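Print this page
E-mail this page
Reading time: 6 minutes

Section 4: Setting up your first rental listing in Nirnell

By now you should have an account and a confirmed e-mail address. If you don't, go back to Section 2 and do that first, as the listing screens stay gray until your address is confirmed. I've put 23 places on Nirnell over the years, my own and other people's, and I still keep these steps open in another tab when I do it.

Before you start, have these on your desk (or your kitchen table, I'm not fussy):

- the deed or the property tax bill, whichever shows the parcel number
- the floor area in square feet
- your last utility bills for the place
- the monthly rent you want and the lowest you'd take
- the date the place is free

4.1 Add the property

1. Sign in and click Properties, then Add New. Don't click Import. Import is for people moving over from Ostermann, and it will ask you for a file you don't have.

2. Type the street address and wait for the drop-down. Pick your address from the list even if you've already typed the whole thing. If you just press Enter, Nirnell saves it as an unmatched address and your pin lands in the middle of town.

3. Choose the property type. A basement apartment with its own door goes under Apartment. A basement apartment you reach through your own kitchen goes under Room in Shared Home, and yes, I argued with them about that one for a week.

4. Enter the parcel number with no spaces or hyphens.

5. Enter the floor area. Mine is 1045 square feet on the tax bill and a bit less on the old floor plan, so I use the tax bill, and I've never had a renter bring a tape measure.

6. Click Save Draft. Nothing is public yet.

Note: The draft gets a reference number in the top right corner. My last one was 551. Write yours down! You'll need it for the deposit screen, and for some reason it disappears from view once the listing is live.

4.2 Rent, deposit and dates

1. Open the Terms tab.

2. Type the monthly rent as a plain number. I enter 2000, with no dollar sign and no comma. Put the comma in and the field turns red without telling you why.

3. Tick the utilities you're including. Anything left unticked shows up on the listing as "paid by tenant," so go slowly down the list. Trash pickup is hiding at the very bottom.

4. Type the deposit. Nirnell doesn't know your local rules and won't stop you from asking for more than you're allowed to. Look up the limit where the property is – not where you live, if those are two different places.

5. Set the move-in date. If your current tenant leaves on the last day of February, don't offer the place for the first day of the next month unless you really enjoy cleaning at midnight. I leave a gap of four days and I've used every one of them.

6. Choose the lease length. You can tick more than one, and each gets its own rent box, so you can ask a little more for a short lease.

Caution: Changing the rent after people have applied sends a message to every one of them, right away, with the old and new figures side by side. There's no undo. I fixed a typo once and spent the evening answering very polite, very puzzled e-mails.

4.3 Photos and description

1. Open the Media tab and drag your files into the box. Landscape shape works best. Upright phone photos get gray bars down the sides.

2. Drag the one you want first into the top left slot. It becomes the cover.

3. Give every photo a room label from the menu. Photos without a label are pushed to the end, which is how my nicest bathroom wound up after the meter closet.

4. Write the description. The first two lines are all people see in search results, so I start with the bedrooms, the parking and the nearest cross street, and leave the charm for further down.

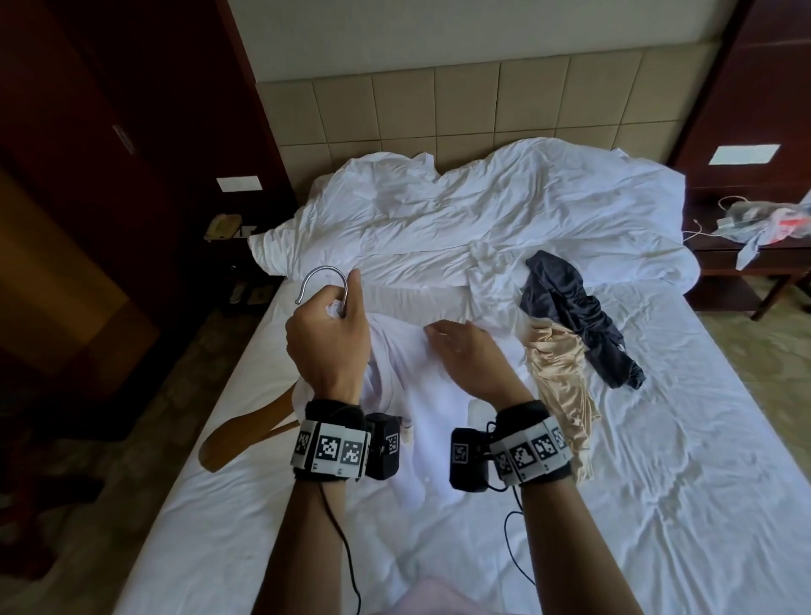
Can I list a furnished and an unfurnished version of the same place?

Make one listing and turn on Furnishing Optional under Terms, which opens a second rent box. Two separate listings for one address get flagged as duplicates, and both come down until support has looked at them.

5. If you turned that option on, fill in the furniture checklist too. It prints as an attachment to the lease, so only tick what's really staying. I ticked "desk" on a place without a desk and ended up buying one.

6. Click Preview, and look at it on your phone as well as your computer. Long descriptions that look fine on a big screen can go on forever on a small one.

4.4 Connect the calendar for showings

You can skip this part and arrange showings by e-mail, but I wouldn't go back to that for anything. The calendar tool is called Flandel and it comes with your account.

1. Go to Settings, then Showings, then Connect Flandel.

2. Pick your time zone first. Changing it later moves all your bookings.

3. Block out the hours you can't do. Everything else counts as open, including six in the morning, so please don't skip this.

4. Set the length of a showing. I use 20 minutes with a ten-minute break in between, so that people don't bump into each other on the stairs.

5. Send yourself a test booking and cancel it again.

Note: If somebody lives there now, check how much notice you owe them before a showing and type it into the Minimum Notice box. Flandel then hides any slot that's too soon.

4.5 Publish

1. Go back to the draft and click Check Listing. Red items have to be fixed. Yellow ones are suggestions, and I ignore the one about adding a video every single time.

2. Click Publish. A new listing usually shows in search the same day, though my Fladum one took until the next morning.

3. Search for your own place while signed out, and make sure the pin, the rent and the date are right.

4. To take the listing down, choose Pause. Delete wipes your messages with applicants too, and you may want those later.

Applications and tenant screening are in Section 5.

Last updated 4 Jan 2026

Print this page
E-mail this page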